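Can a machine clear and reset desks yet, or am I still years early?

Posted in Office & Facilities

I look after a shared office for a small firm. People book a desk for the day and leave it in any state they like, and at closing I put everything back: keyboard square to the edge, cable coiled if it's a spare, cups to the kitchen, surface wiped. It takes me about 50 minutes most evenings and longer on a Saturday, when we rent the big room out.

My boss came back from a trade show convinced that this can be automated. He has a leaflet from a company called Gavby and another for something called Drudgate, and he wants me to write half a page on whether it is worth a trial. I've seen plenty of videos of arms folding towels. I've seen very little on ordinary desks, with cables and plants and people's bags on them. Has anyone here used one for this sort of work? I don't need it fast. I need it to not knock things over.

Mariann Magyar

tenis_ops

Short version: parts of it, yes. The whole evening round, no.

We did a trial at our place over two months, arm on a wheeled base, one operator from the supplier with it the whole time. Wiping a bare table was fine. Picking up cups was fine if they were empty and standing up. Keyboards were where it got slow. A keyboard is long and thin, so wherever the gripper takes hold, most of the weight is hanging off one side. If the fingers close near one end the other end swings. If they close over the keys you get a page of letters typed into whatever was left open. 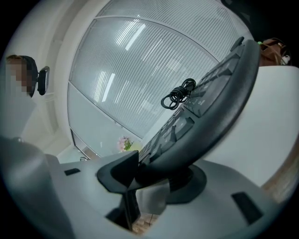
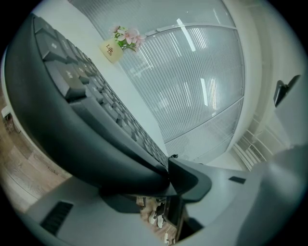

A black keyboard at the gripper, flowers in view, both times.

Cables were worse than keyboards. A coiled cable has a different shape every time you put it down, and if it is still plugged in at one end the machine has to know that before it lifts. Ours didn't. It would pull until it hit its force limit, stop, and wait for someone. We ended up with a rule that a person dealt with all the cables first, and by then that person was standing at the desk anyway and could have straightened the keyboard in 2 seconds.

Glass partitions also gave us trouble. The ceiling lights reflect in them and our unit sometimes slowed down or stopped for no reason we could find. The supplier said this was a known thing and lowered some setting. It got better but didn't go away.

For your half page I would write down each chore separately and how often it goes wrong when a person does it. Then ask the supplier for the same list from an actual customer. Ours had numbers for the demo room only.

One more thing, get them to say who pays if it drops something. We had to ask three times.

hafthorsson_fan

just get a robot vacuum and call it a day. ours does the floor under the desks every night and it was cheap. it does eat cables though so pick those up first

R. at Hafþórsson

I do maintenance for an office building and we looked at this in January. I agree with most of what tenis_ops wrote, but I'd be a little more hopeful about the keyboards. Sliding one back into place along the tabletop is much easier for a machine than lifting it. If all you need is "square to the edge," ask whether it can push. The one we saw could do that pretty reliably on a clear desk. With a plant or a flower pot nearby it went wide around it and left the keyboard crooked.

On cost, we were quoted 1,075 a month for the lease, and that did not include the person who comes out when it stops. At under an hour of work a night it didn't add up for us. We said no and asked them to call again next year.

If your boss really wants a trial, pick 10 desks with the same layout and the same equipment, and keep the rented room out of it. Bags on desks should be off limits too. You don't want it moving a visitor's things, even if it can.

Mariann Magyar

Thank you, this helps. Pushing instead of lifting hadn't crossed my mind. I'll put the chores in a table with the cables on their own line and ask Gavby about the drops before anything gets signed. We already have a robot vacuum and it got stuck under the printer again last night.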